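From: Cloutier
To: plelen-dev
Date: 30 January 2019
Subject: Re: [plelen-dev] Rim points leaking into object clusters

> With the table plane removed, the segmenter still returns one cluster
> for basket plus contents. I raised the minimum cluster size from 991
> to 2,000 and lost the smaller item entirely. Is 4,000 in the Vemholm
> config a typo?

Not a typo, but it assumes full-resolution clouds. Leave it at 991 if you downsample first.

Size is the wrong knob anyway. Fit the rim as a closed loop, drop everything outside it, then cluster what remains by color and normals. The patch is on the November branch - it needs the new plane filter, so rebase before you apply it. I ran 50 passes on the layout below with no merged clusters. Dark tabletop, wicker basket, two rounded items partly hidden by the front rim.

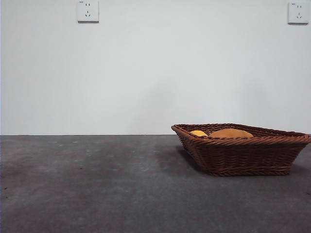
Stusedance wrote: Rebased and built cleanly. Does the loop fit still converge if the far side of the rim has no depth returns?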